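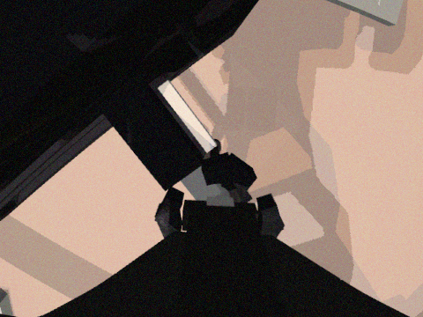

Page 6 of 12

**House rules for simulated runs: what do you require before one counts?**

Kidus Tefera
Posted in Automation > Rules and good practice

I look after the simulation side of a small handling project. We have one arm in the real cell and a simulated copy of it, both with a camera at the wrist looking towards the fingers. The cell is at our Rusholm unit and the simulation runs on two machines in the office next door.

Until now we have had no written rules for the simulated runs. Whoever was at the desk set up the table, put the parts out, ran a batch and saved it. By October we had up to 700 saved runs in the shared folder, and our customer (Astuvden) has asked what standard they were made to. I don't have a good answer, so I am writing one.

The wrist view at the top is typical of what we have. The table is a pale pinkish beige, the gripper is black, and the thing directly beyond the palm is black as well. You can get the outline of it against the surface but very little inside the outline. There are hard-edged shadows over a lot of the table, and the large structure at upper left is nearly featureless. I can live with one view like that. What I can't tell is whether a batch made up of views like that should be passed, passed with a note, or thrown out.

My draft rules so far:

- Every run has the name of the person who set it up and the version of the scene file.
- The start position of the arm is recorded before anything moves.
- The gripper model must match the real gripper in size and finger travel.
- Lighting is to be "realistic".
- Runs where the gripper passes through another object are deleted.
- Nothing from simulation is used as evidence that the real cell is safe.

The fourth one is weak and I know it. "Realistic" means whatever the person at the desk thinks it means. The fifth has caused an argument here, with one side saying we should keep the bad runs and mark them.

So I would like to know:

What do other people write down about lighting and contrast, in words that someone can check?

Do you delete failed runs or keep them?

Is the last rule too strict? Our customer seems happy to take simulated clearances as part of the file for the real cell. I am not sure I am happy to give them.

We are not a big outfit and whatever I write has to fit on two sides of paper or it won't be read.

---

**millbrook_controls**

I did this for a packing cell and then again for a bench arm, and the second set of rules was much shorter than the first. I'll take your points in the order you gave them.

Lighting. Drop the word "realistic" completely. Write down what is in the scene file: how many lights, where they are, how strong, whether shadows are on, whether any of it is varied from run to run and between what limits. A checker can open the file and compare. Then add one rule about the result, looked at from the wrist camera, at the moment before the grasp. Ours reads:

> With the gripper in its approach position, the outline of the target must be separable from the outline of the gripper by a person who has not been told where the target is.

We give a checker 12 stills from the batch, picked by number and not by eye, and ask them to trace the target on each. If they can't do it on more than one, the batch is held and somebody looks into the cause. It takes a few minutes. The checker must not be the person who set up the scene.

Going by the view you posted, I'd expect trouble where the lower edge of the dark object comes close to the palm. There is a lighter grey patch between them which helps, but I would not want to say what belongs to what. The finger gaps are readable, just, as narrow pale slivers. I would hold a batch of those until I had compared it with what the real wrist camera gives. If the real parts are black and the real gripper is black, then a dark view may well be a fair copy, and brightening the simulated one to please the checker would be the wrong thing to do. Take a still from the real cell with the arm in the same pose and put the two next to each other. Keep the pair with the batch.

Shadows deserve a line of their own. Sharp, straight-edged shadows from a single strong light are easy to make in simulation and uncommon in a workshop with several light fittings. If your cell really has one strong lamp, fine, leave it. If it doesn't, either match the fittings or vary the light between runs and record the range.

Failed runs. Keep them, in a separate folder, with a cause code. We use:

1. Missed or dropped
2. Stopped by operator
3. Limit reached
4. Models overlapping
5. Software fault
6. Other, with a written note

Code 4 is the only one we don't allow into any training or test set. A run where two solid things share the same space tells you about the physics settings and should go to whoever owns those. I wouldn't delete it though. If you delete them you lose the count, and the count is how you notice that an update to the scene has made things worse.

On your last rule, I would keep it but reword it. At present it would stop you using simulation for things it is perfectly good for, such as working out where to put the guard before you buy the guard. Try something like "Simulated results may be used for planning. Any distance, speed, force or stopping time entered in the risk assessment must be measured on the real cell." Your customer can have the simulated clearances in an appendix, labelled as simulated on every page. Not only on the front page. Pages get separated.

One thing missing from your list: who can change the rules. Put a name and a version on the sheet.

---

**Dunlin**

just turn the lights up and give the gripper a different colour in the sim. we made ours orange and the problem went away. you don't need a checker for that

---

**millbrook_controls**

Replying to Dunlin: that's fine for checking a path by eye, but if the images are going to be used with the real camera then the colour of the gripper is part of what you are trying to match. If you do change it, put it in the scene notes, so that a later reader knows the orange one was never on the real arm.

---

**S. Pargeter**

I come at this from the safety side and will stick to the last rule. Please keep it strict.

The risk assessment is for the machine as installed. The usual documents (ISO 12100 for the general method, the ISO 10218 parts for industrial robots) will take you through it and you should be working from the current editions, bought or borrowed, and not from a summary on a site like this one. Nothing there will be satisfied by a folder of renders. Somebody has to stand at the cell with the guard in place, the real tool fitted and the real cable run, and take the measurements.

Where I see people go wrong is the tool. The arm is modelled with care, the gripper less so, and the bits added at the end hardly at all. Brackets, camera mounts, hoses, cable ties, the label plate somebody screwed on. Any of these can reduce a clearance or make a trapping point. I inspected a cell where the simulated gap beside the wrist was comfortable, and the camera bracket on the real one took nearly all of it. The bracket had been fitted after the model was signed off and no rule said that the model had to be opened again.

So I'd add these to your two sides:

- Any physical change to the arm, tool, camera mount, table or fixtures is reported to the person who owns the scene file before the next batch is run.
- The scene file carries a list of what has been left out of the model. An empty list has to be signed as well.
- Large fixtures near the arm are named in the scene notes. If a reviewer can't say what a dark mass in the wrist view is, the notes should tell them.
- Simulated and real recordings are never kept in the same folder, and the word SIM is in the file name.
- Operators are not trained on the emergency stop using the simulation alone.

The third one is prompted by your own view. There is a very large black shape across the upper left and I have no means of telling from the picture whether it is fixed or moving, or how close it is. You will know. The customer's reviewer won't.

For the existing runs, I wouldn't try to bring them all up to a standard after the fact. Mark the lot as "made before rules, version 1", say so to Astuvden in writing, and start clean.

---

**Kidus Tefera**

Thanks, this is a great deal more use than what I had. Changes made to the draft this afternoon:

Lighting is now a list of settings plus the tracing check, done by someone other than the person who set the scene. I have also asked for a matching still from the real wrist camera in the same pose. We will do that before touching any of the lights.

Failed runs are kept with cause codes. I've copied the six as they stand.

The last rule now says measured values only in the risk assessment, simulated values in an appendix and labelled on each page. The list of things left out of the model has gone in directly above it. I started filling that in and had reached the second page before lunch, mostly cables.

To Dunlin: we did talk about a different colour for the gripper. It stays black for now, as the real one is.

Still open, if anyone is reading: does the tracing check work for parts that are partly hidden by the fingers for most of the approach? I have asked the checker to trace only what can be seen, but two people gave me quite different outlines on the same still.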